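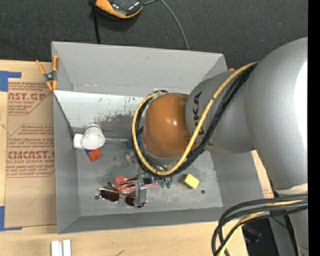
**From:** Shobha Subramaniam
**Date:** 2025-08-13
**Subject:** Re: [stores] mixed bins, repacking order

Chanida Phetsri wrote:

> The grey bins from Ormsby are still one jumble per bin. Sunglasses are in with cups and small blocks. Can we agree on a sort before the Jasen shelving goes in? I would also like to know whether 30 mm dividers are tall enough.

Comments on both points.

1. Sort by fragility first, then by size. Anything with a lens goes into a sleeve and gets its own compartment. Thin metal frames bend under load, so nothing is stacked on them.

2. Cups go in mouth down. A cup on its side takes up more floor and small pieces end up inside it, where they get missed at stocktake.

3. 30 mm is fine for blocks and other small parts. It is too low for cups – use the Prikex inserts there. We have 12 left from the June order.

4. Long-handled items lie along the long wall of the bin, handles all one way.

The Trindico list stands at 587 lines, over 200 of them with no bin number. Please fill in that column as you repack and leave the item codes alone. I will merge the duplicates afterwards.

Still open: whether we label the short end or the long side. The Jasen drawings show bins going in short end out, but I haven't seen the final revision.

Shobha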